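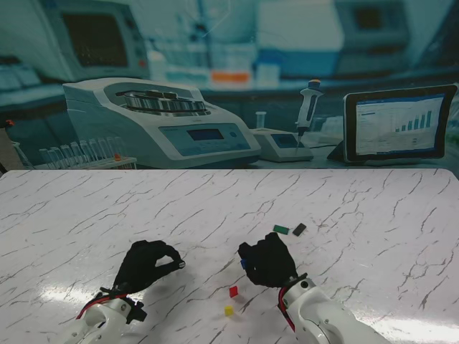
*Gloved hands on both arms, blue block in the right one.*

## Trying two hands on the block test

I love this test. It's cheap, it's quick, and it shows you more about a hand than a spec sheet ever will! We run it on the Dredholm bench with the Vetemis hand on one arm and the Skundov hand on the other.

1. Put the gloves on first and pull each fingertip snug. Slack fabric bunches up on small cubes.
2. Home both arms, then open and close each hand 7 times with no load.
3. Scatter the blocks. Mix cubes and flat ones (the flat ones are where it gets fun).
4. Run 14 picks per hand and log every drop.
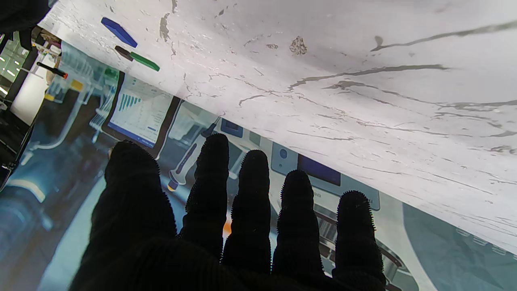 Before you compare numbers, check the wrist camera. Open the hand all the way and make sure you can see every fingertip in the live view. If one is missing, tilt the mount a little and save the new pose in Gál, our controller script.

Start the grip force low and raise it one step at a time, up to 8. Then swap the hands between arms and run the whole thing again!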